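We use cookies to remember your settings. Accept / Decline

Gashi: small chores, two hands

README

Gashi is a set of recordings of short household and shop-floor chores done with grippers instead of fingers. It goes with the Stidier test list, which asks one question per chore: can a machine do this yet, without help, in a room it has not seen before? For most of the list the answer is still no. The notes below say what is in the set, how the chores were chosen, and where we think the hard parts are.

Contents

The set has 500 recordings across 5 chores:

cups – take a paper cup from a stack, or put one back
towels – fold a hand towel twice and set it down flat
bins – sort small parts into the right bin
lids – put a screw lid on a jar and take it off again
wipe – wipe a spill toward the edge of a tray

Each recording has video, gripper opening over time, and a text file with the start and end state. A recording ends when the operator says "done", whether or not the chore came out right. Failed tries are kept and marked with an F in the index.

Why these chores

Bezawit Tufa drew up the list after 2 weeks of watching the back kitchen and the packing bench at Trustetti. She left out anything that needed a knife, a stove or a ladder. What remained was the kind of work people do without looking, often while talking to someone else. Cups come first in the index as the easiest to set up and the one visitors ask to try.

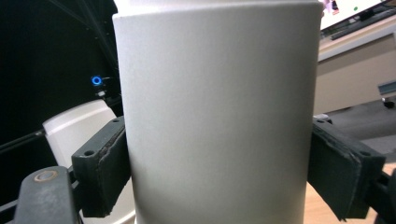
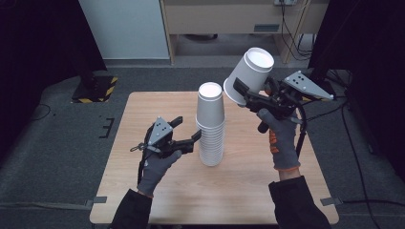
Paper cups are a poor match for most grippers. A wall that is stiff near the rim can fold in a little lower down, and two nested cups stick to each other more or less as they please. A person feels the second cup coming along and shakes it loose. With a gripper there is no such feeling unless you add it, so the operator watches the gap between the cups and goes slowly. The left gripper, open and pointed at the stack while the right one has a cup by its lower rim, is a good start for either half of the chore. Pad condition matters too. A rough edge like the one on the gripping pads in the close view can catch on thin paper, and we ask anyone adding recordings to note the state of the pads in the text file.

How far machines get

We ran 3 policies trained on Gashi. All of them could pick up a cup that stood alone on the table. Taking just one from a stack was much less steady, and putting one back was worse than that. Towels went wrong at the second fold. Lids went wrong in ways we have not sorted out – cross-threading, mostly, but also jars that turned along with the lid.

None of this is ready for a kitchen. Parts sorting may be close on a shop floor where the bins never move.

Known gaps

Lighting changes very little between recordings. Glass and wet surfaces are missing. Left-handed operators are underrepresented. The gripper opening values in the first towel batch drift and should be recalibrated with the script in tools/indari before use.

Use

Free for research and teaching. Please keep the failed tries in if you pass the set on.

Comments

packline_mo: Do you have recordings with lids on the cups? That is our real problem at work.

Bezawit Tufa: Not yet. Lids are planned for December.

r_oduya: The F marks saved me a lot of time. Could you add where in the recording it failed?

Contact: use the form on the project page
© Gashi project
Back to top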